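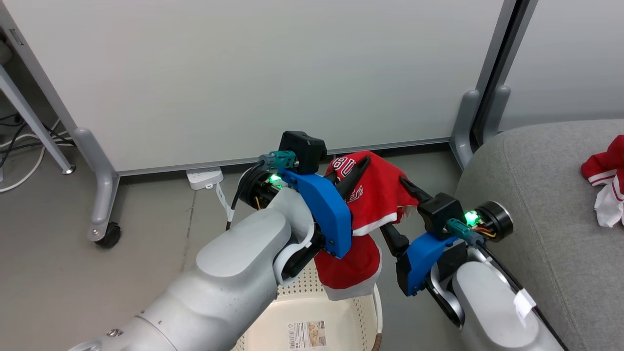
Hülya Kırmızıgül y el planificador que sabe esperar

Quedé con Hülya para hablar de Sturnenlow, el planificador para dos brazos que mantiene con Kai Baumgart, y acabamos hablando casi todo el rato de camisetas (¡culpa mía, pregunté yo!).

«La tela es lo peor que le puedes dar a un planificador», me suelta nada más sentarnos. «Una caja tiene una postura. Una camiseta roja agarrada por dos pinzas encima de un cesto tiene las que quiera.»

Le pregunto cómo lo resuelven y me dibuja dos flechas en una servilleta. Antes cada brazo llevaba su trayectoria y se sincronizaban al final; ahora hay una sola, con un límite de tensión entre las pinzas, y se recalcula cada 40 milisegundos. «Kai quería 7. Todavía me lo recuerda.»

¿Y la percepción? Ahí se ríe. Las letras blancas dobladas le daban muchos disgustos al segmentador, que partía la prenda en trozos. Bontu Habte lo reentrenó en mayo con 980 secuencias y desde entonces discuten por otras cosas, sobre todo por cuándo soltar.

«Yo abriría las dos pinzas a la vez», dice. «Bontu, primero la izquierda. Lo tenemos como parámetro.»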